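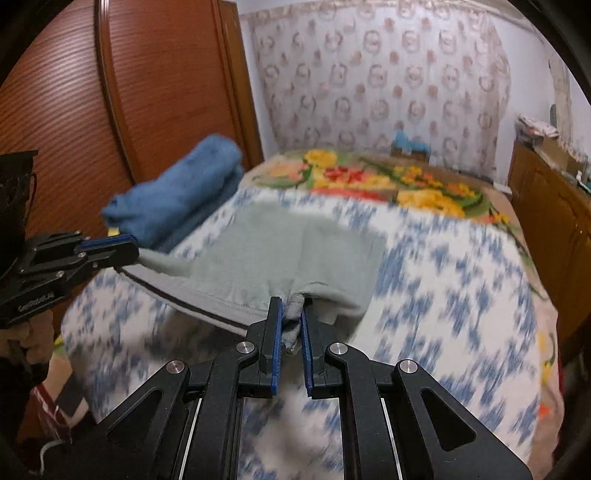

가르카흐(Garkach)는 이불로프(Ivulov)사가 판매하는 휴대형 그리퍼 키트이다. 사람이 손에 쥐고 작업을 하면서 로봇 학습용 시연 데이터를 기록하는 데에 사용된다. 양손용 구성에서는 그리퍼 두 개가 한 벌을 이루며, 주로 옷, 수건, 침구와 같은 부드러운 물건을 다루는 작업에 쓰인다. 대표적인 작업은 침대 위에서 하는 의류 정리이다. 두 그리퍼가 옷의 허리 부분에서 서로 떨어진 곳을 각각 잡고 천을 펼치는데, 이때 좌우 집게의 안쪽에 붙은 파란색 패드 사이에 천의 주름이 끼워진다. 패드의 표면에는 골이 있어서 얇은 천도 잘 미끄러지지 않는다고 제조사는 설명한다.

개요
가르카흐 키트는 단품, 양손용, 연구실용의 3가지 구성으로 제공된다. 양손용 구성에는 그리퍼 두 개, 교체용 패드 8개, 충전 케이블과 운반 가방이 포함된다. 그리퍼 한 개의 무게는 481그램이고, 집게가 최대로 열리는 폭은 80밀리미터이다. 연구실용 구성에는 여기에 기록 관리 프로그램 아르네르(Arner)의 사용권이 추가된다. 단품은 한 손으로 끝낼 수 있는 작업, 예를 들면 물건 집기나 서랍 열기의 기록에 적합하다.

구조
집게는 좌우 대칭이며, 검은색 링크를 통하여 손잡이의 움직임을 전달받는다. 사용자가 손잡이의 레버를 당기면 두 집게가 거의 평행한 상태를 유지하면서 닫힌다. 링크의 회전축은 나사로 고정되어 있고, 장기간 사용하면 나사가 조금씩 풀릴 수 있다. 사용 설명서는 매월 한 번 나사의 조임 상태를 확인할 것을 권장한다. 패드는 소모품으로 분류되며 공구 없이 교체할 수 있다.

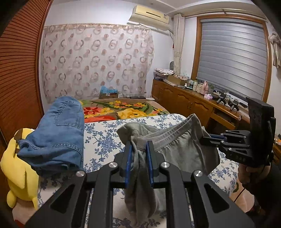 사용 방법
작업을 시작하기 전에 두 그리퍼를 같은 기록 세션에 등록하고, 집게를 완전히 열었다가 닫는 보정 동작을 실시한다. 그 다음에 사용자는 평소에 집안일을 하는 것처럼 옷을 잡고, 펴고, 접는다. 다만 맨손으로 할 때보다 속도를 늦추는 것이 좋다. 빠르게 움직이면 영상이 흐려지고, 집게가 천을 잡은 순간을 나중에 구분하기가 어려워진다. 중간에 옷을 놓친 경우에도 기록을 멈추지 않고 다시 잡는 것이 원칙이다. 이러한 부분은 아르네르에서 별도의 표시를 붙여 보존할 수 있다.

수집 서비스
장비를 직접 운용하기 어려운 고객을 위하여 이불로프사는 수바르나(Suvarna)라는 이름의 수집 대행 서비스를 운영한다. 고객이 작업의 종류와 필요한 분량을 지정하면, 교육을 받은 작업자가 실제 주거 공간에서 작업을 수행하고 기록을 납품한다. 의류 정리 외에 식기 정리와 책상 정리도 주문할 수 있다. 7월에 주문 방식이 변경되어, 그 후에는 작업 단위가 아니라 기록 시간 단위로 요금을 계산한다.

평가
사용자들은 준비 과정이 간단한 점과 좁은 방에서도 사용할 수 있는 점을 장점으로 꼽는다. 특히 바지의 허리단처럼 두꺼운 부분을 잡을 때에 안정적이라는 의견이 많다. 반면에 손목의 피로는 자주 지적되는 단점이다. 양손으로 오래 작업하면 팔을 든 자세가 계속되기 때문에 휴식이 필요하다. 얇은 속옷이나 양말은 집게 안에서 뭉치기 쉬워서, 모서리 하나만을 정확하게 잡으려면 연습이 필요하다는 의견도 있다. 한국어 설명서는 2026년 1월에 공개되었으나, 보정 항목의 일부는 아직 영어로만 제공된다.

같이 보기
아르네르
수바르나
평행 그리퍼
모방 학습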